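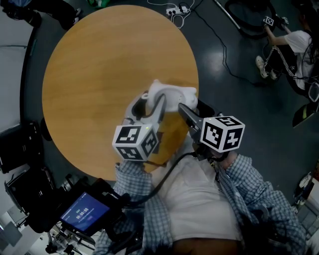 3.2 Table surfaces and the handling of small objects

The second part of the study concerned the tabletop as a working surface. Domestic handling studies tend to report the object and the task in some detail and the furniture hardly at all, although the shape of the table decides where a person can stand, how far they must lean and which parts of the top are used. We recorded the table form for each of the 876 episodes in the Grurbridge set and treated it as a factor in its own right.

Figure 4. Small plastic part held just above the top of a round wooden table.

Two table forms were compared, round and rectangular. Tables were placed on open floor so that they could be approached from any side, and no chairs were used. Participants were told which object to move and where it should finish, but were given no instruction on where to stand. An episode began when the object was first touched and ended when it was released for the last time.

At the rectangular table, participants mostly chose one long side and stayed there. Objects beyond easy reach were fetched by leaning, and the far corners were avoided as resting places even when they were clear. At the round table there was no such settled position. Participants shifted a short way along the edge between one pick and the next, so that the forearm pointed broadly towards the centre of the top. The lean was still present – Figure 4 shows a person bent over the table with the arm extended – but over the set as a whole it was held for less time than at the rectangular table.

Small plastic parts needed separate treatment. A part with a flat base can be set down in one movement. A part with a rounded body and an uneven rim, such as the white piece in Figure 4, offers few stable resting positions, and several participants lowered it, paused, and turned it before letting go. We coded this pause as a distinct phase, referred to below as settling. Settling was coded only where the object was close to the surface and its downward movement had stopped; pauses made higher up were coded as carrying.

Contrast between object and surface also affected the coding. White parts were easy to separate from a honey-brown top, and their outlines could be followed by eye until release. Wood grain caused little difficulty at this scale. Dark parts were harder to follow near the edge of the table, where the top gave way to a dark grey floor, and the moment of release was then taken from the movement of the jaws.

Coding was carried out by Toshiko Wada and a second coder working from the Fiadzo scheme, with two changes. The category "place" was divided into settling and release, and the category "edge contact" was dropped, as a curved edge gave no clear point at which contact with the rim could be said to start. The two coders worked separately on 300 episodes and compared results before the remaining 576 were divided between them. Most disagreements concerned the start of settling – in particular, whether a slow descent should be counted as a pause. These cases were coded again under the rule given above.

The procedure gave 3812 coded phases. Phases in which the object was hidden by the hand or sleeve for their whole length were kept in the count but left out of the duration measures. The resulting durations are set out by table form in Section 3.3, where they are compared with the earlier Jestari recordings, all of which were made at rectangular tables.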